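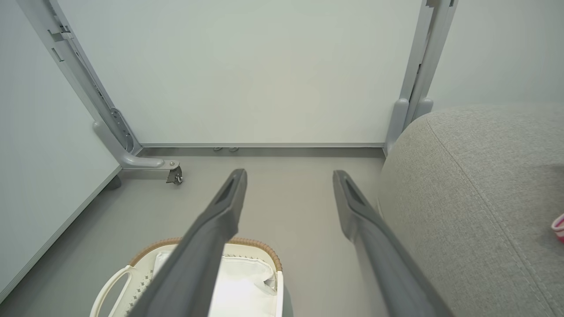 **How does a robot learn to pick up a sock?**

A person does the job first, many times over, while the robot's cameras and sensors record every movement. A computer program then studies the recordings and works out which movements go with which views.

## What an example is

A robot arm has motors in its joints. Each motor can report its angle, much as your elbow could report how far it is bent. A camera near the gripper adds pictures. When the pictures and the angles are saved together, with the time written beside each one, the result is a recording of one job from start to finish. Engineers call this a *demonstration*. Other people call it an example.

One example of putting a sock in a basket contains:

- the pictures from the camera, in order
- the angle of every joint at the moment of each picture
- how far open the gripper was
- a short label, such as "put the sock in the basket"

The label is typed in by a person. The rest is saved by the computer.

## Who moves the robot?

At the start, the robot has no skill of its own, so a person steers it. This is called *teleoperation*. "Tele" comes from a Greek word meaning "far off", although the person may be standing one metre away.

In the Penrose project, Huiling Deng steers with a pair of handles. When she squeezes a handle, the gripper closes. When she turns her wrist, the robot's wrist turns too. A sock on a flat floor is hard to grip, and new operators often push it along the floor for a while before they get hold of it.

Joscha Rieger watches the recordings afterwards. He marks each one "keep" or "discard". A recording is discarded if a camera stopped working, or if the job was left half done. A recording in which the sock is dropped and picked up again is kept. The robot will drop things too, and it needs examples of what to do next.

## Why are so many needed?

Suppose a robot had only 5 examples, all with a red sock in the same spot. It might learn to reach for that spot whether or not a sock was there. The program has found a pattern, but it is the wrong pattern.

To prevent this, the team changes things between recordings:

1. The sock goes in a different place.
2. The basket is turned or moved.
3. The lights are made brighter or dimmer.
4. A different object is used, such as a cloth or a soft toy.
5. The robot begins from a different position.

The first set at Penrose had 100 examples. The robot trained on it could pick up a sock from the middle of the floor, but it failed near furniture. The operators then recorded many more beside chairs, tables and walls. The full set now has 2,000 examples, recorded in homes and offices in Brostwood and Tenstead.

## What does the computer do with them?

The program is shown a picture from an example and asked to predict the next movement. At first its predictions are poor. It compares each one with what the operator did, measures the difference, and changes its own settings by a tiny amount. Then it tries another picture. This is called *training*. For the full Penrose set, training takes 46 hours on a large computer in another building.

After training, the robot is tested in a room that was not in any of the recordings. Testing in a familiar room would show only that the program remembers that room.

## Try it yourself

You will need a partner, a sock, a basket and a pair of kitchen tongs.

Put the sock on the floor and the basket nearby. Your partner closes both eyes and holds the tongs. You give instructions using only these words: *forward, back, left, right, up, down, open, close*. Write down each instruction in order.

Now move the sock to a new place and have your partner follow the same list again. Find the first instruction that no longer fits. Repeat with the sock in other places and compare your lists.

## Words to know

**Demonstration:** a recording of a job done by a person steering the robot.

**Gripper:** the part of a robot that takes hold of things.

**Label:** words that say what job a recording shows.

**Teleoperation:** steering a machine from a distance.

**Training:** adjusting a program, a little at a time, so its predictions get closer to the examples.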